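Notebook, June
Kitchen set, white table

Started at 9 with the kitchen things from the Calach crate. Hammad Hashmi had unpacked the top layer before I got in and written the list, so I worked from his list and corrected it as I went. Most of the corrections are names. He had the big green one down as "sieve (oval)" and I have changed it to colander, to stop it being confused with the smaller green piece.

Aim for the morning was to settle which pieces go together for play at one table, what gets its own line in the stock book, and what we call each thing. The last one took longest. We have three sets of names at the moment: ours, the ones on the Forkon order sheet, and whatever is pencilled on the crate lids.

Pale green is the main colour in this lot. The spatula is slotted and long for its job, and when it is put down across a pan the handle wants somewhere to go. I would sooner give it a place of its own next to the pans. Note for the tray drawing: allow for the full length, head included.
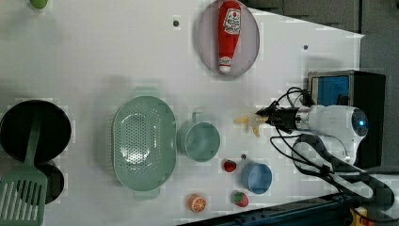 Should the play food be stored with the dishes?
Play food goes in its own tub with a lid, and the dishes stack on the shelf above it. The small pieces get lost in the bottom of the dish crate otherwise, and we have already had to reorder strawberries once.

Wiped everything with a damp cloth and the mild soap, then dried by hand. The colander needs a brush as well as the cloth. Crumbs of packing foam sit in the holes and the cloth just pushes them further in. Old nail brush from the sink works fine. Allow longer for this next time, the colander took as long as all the rest together.

Moved on to the plate and the ketchup. The bottle rolls when it is on its side on a flat table, and the raised rim of a plate is enough to stop it. Danish Shaikh would like it stored upright on its cap. I tried that on the shelf and it went over twice when the drawer below was shut, so it is going in the tub on its side until he finds a better answer.

Colour of the plate is still open. I wrote lavender in the book, Hammad says grey, and the Forkon sheet says "stone". By the window it looks one way and under the ceiling light another. Leaving it as "plate, round, light" for now.

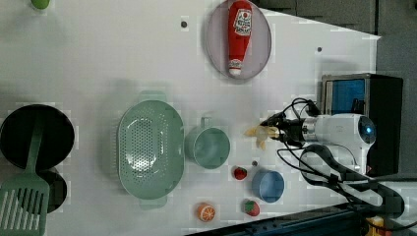
Plate and ketchup, colander, cup and blue bowl on the white table.

The bowl is the only blue dish in the lot and it is small. Good size for one strawberry or a spoon of dried pasta, too small for the orange slice to lie flat with room to spare. I have put it down as a sauce bowl. Danish would call it a dip bowl, fine either way so long as the label and the book agree.

The orange slice is the best piece of the food. Segments are clear and it reads as an orange from the other side of the room. Strawberries are all right too, red with green tops. I would like a lemon slice to go with the orange and have added it to the Tarar list, quantity 4.

Weighed the colander, cup, bowl and plate together for the postage table: 659 g without packing. Ketchup not included, will do that with the food.

Toaster oven next. Steel frame, black body, two knobs at the front, handle down the edge of the door. The cord is the awkward part. It is stiff from being folded in the crate and springs back over the top whenever it is let go. Hung it over the rail with a bulldog clip on the end during lunch and it was a little better after. Anyone using the table in the meantime, please keep the cord clear of the small dishes. 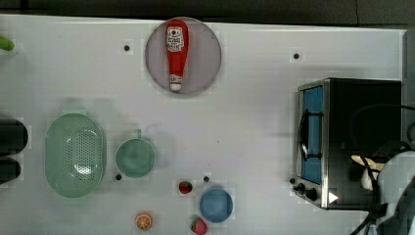 Names agreed so far

Colander — the large oval one, green.
Cup — the smaller green one with the handle. The order sheet has it as a strainer cup and I have left that in brackets.
Sauce bowl — blue.
Plate — round, light. Colour to be decided.
Oven — not "grill", not "microwave". Crate lid says microwave, I have crossed it out.
Pans — both black. The Flasel lids have not arrived so I can't say yet which pan takes which.

Hammad asked whether the table should be covered. The white shows every mark but it also shows every small thing left behind, and I would keep it bare. The small holes in the top collect dust and want a cotton bud now and then. Did the ones nearest the plate after lunch.

Things put down near the bottom of the table get knocked by sleeves. The bowl and the fruit are the usual ones. If there is room, move them a hand's width in.
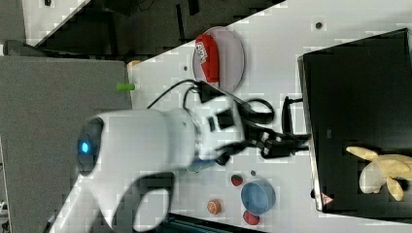
Left to do

Ask Forkon for the colour name of the plate in writing.
Weigh the food and the ketchup.
Tray drawing, with the longer slot for the spatula. Danish has the last version, sheet 21 in the blue folder.
Chase Flasel for the lids.
New label for the tub. The marker I used came off on the wet cloth, so use the paint pen.
Brush back on its hook by the sink, please. I found it in the crate.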